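Chapter 3
Water After the Cut

What you should get out of this chapter:
Why a stem keeps drinking once it has no roots
Where air gets in, and what it does
What a florist means by conditioning
Reading a vase life chart

Before you start, go back over the drawing of the stem in Chapter 2. You need the words xylem, node and bract. If those are shaky the rest won't make much sense.

3.1 A plant with no bottom half

A cut flower is still alive. Students forget this. It breathes, it uses sugar, it loses water through its leaves and petals every hour of the day and night. What it has lost is supply. No roots, no soil, no new minerals. Everything from here on is a matter of how fast it spends what it has.

Growers call the time between cutting and discard the vase life. Retail people count it from the day of sale instead, which causes arguments. In this book vase life always starts when the stem first goes in the customer's vase. Write that down, the problem sets depend on it.

Water moves up the stem through the xylem. Thin tubes, dead cells, stacked end to end. Nothing pumps. Water evaporates from the leaf and pulls the column below it upward. The pull works only if the column is unbroken. On the plant it mostly is. At the moment of cutting, the column is under tension, the blade opens it, and air gets sucked in at the bottom. A bubble in the wrong place and that tube is done.

Not every tube, and not every species. Tulips shrug it off. Roses and hydrangeas are touchy. Bent neck in roses, where the bloom flops over just below the head, is nearly always a water problem and not a weak stem, whatever the box label says.

3.2 The Drirnholm records

Much of the data in this chapter comes from the packing shed at Drirnholm, a mid-size rose grower that kept written notes on 1,402 stems over one season beginning in March. The notes are plain. Variety, hour of cutting, time out of water, day of discard. The full table is in Appendix B. Look at the column for time out of water first, then the discard column. We come back to both in 3.5.

Two varieties make up most of the table. Flinudari is a tall red with a thick stem. Berhe is a cream spray type, thinner, more leaves, quicker to wilt. Don't average them together. Last year's class did and got a number that fits niether one.

3.3 Leaves, thorns, and the waterline

Leaves are where most water leaves the stem. More leaves, more pull, more demand. A few near the bloom are usually kept for looks and because they hold some sugar. Anything that would sit below the waterline comes off. Leaves under water rot, bacteria feed on the rot, and the bacteria plug the same tubes the air bubbles do. Cloudy water is late news. By then the damage is well along.

Thorns are a separate issue. Stripping them hard tears the outer skin and gives bacteria more places to enter. Shops strip because customers get pricked. Take off the tips if you must and leave the bark alone. 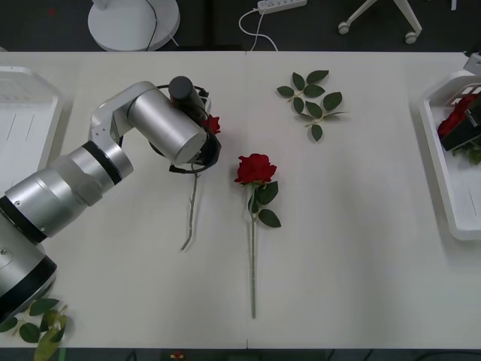
Recutting is the cheapest fix in the trade and the one most often skipped. The old end has dried and sealed, so a fresh one is opened just before the stem goes in water. Sharp knife, clean knife. Scissors pinch. The slanted cut you see in every shop gives a bit more open surface, though the main benefit is that the stem can't sit flat on the bottom of the vase. Check the cut end before it goes in the bucket, and check the length above it too: the red rose here has a bare, pale green stem, so there's no foliage low down to foul the water. Then get it in the bucket. Minutes matter more at this point than the exact angle.

Water temperature is argued over endlessly. Lukewarm for most stems, cold for bulb flowers, and see 3.6 for the exceptions.

3.4 Conditioning

Conditioning means the first long drink. Stems stand upright in deep, clean water, in a cool dim room, before they are sold or arranged. The cool room slows the leaves down so uptake can catch up with loss. A commercial powder such as Dratik adds three things to the bucket: sugar for the bloom, an acid to lower the pH, and something to hold back bacteria. Follow the packet. Half strength feeds the bacteria without stopping them, and double strength will burn leaf edges.

Terms so far: vase life, xylem tension, air blockage, bent neck, recutting, conditioning. Be able to define each in a sentance of your own before going on to 3.5.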